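Woltville library drops late fees for good
24/03/2022

I owe the Woltville Public Library $23, or I did until this morning, when they wiped it. Mine was a cookbook I lost in a move and then found in a box of winter boots (sorry, everybody who was waiting on the soup recipes). As of today there are no more late fees at either branch, for kids or grown-ups, and anything already on your card is gone too.

Padmavathi Unnithan, who runs the main branch on Pylypenko Street, told me more than 1000 cards had been blocked over unpaid fines, plenty of them belonging to kids. "A ten-year-old doesn't drive herself here," she said. "She gets blocked and we never see her again." The library tried a fee-free month in October and liked how it went – old books came back by the bagful, including a bird guide that had been out for 30 years!

Not everyone loves it. Ebere Tijani, who was returning a stack of mysteries when I stopped by, thinks people will get lazy. "I've always paid my dime," he told me, and he looked pretty proud of it. I get that, but I'm still happy about my cookbook.

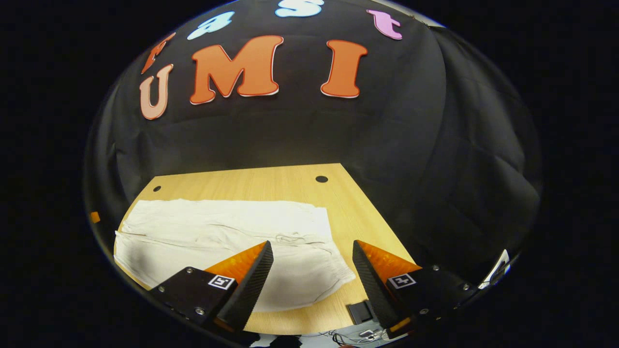
So what happens if you never bring a book back? After 40 days you get a bill for the price of the book, and it goes away once you return it.

Blocked cards should work again by tonight. If yours doesn't, stop by the front desk with your ID and they'll fix it while you wait. The Prarkimlow branch is closed Mondays, same as always.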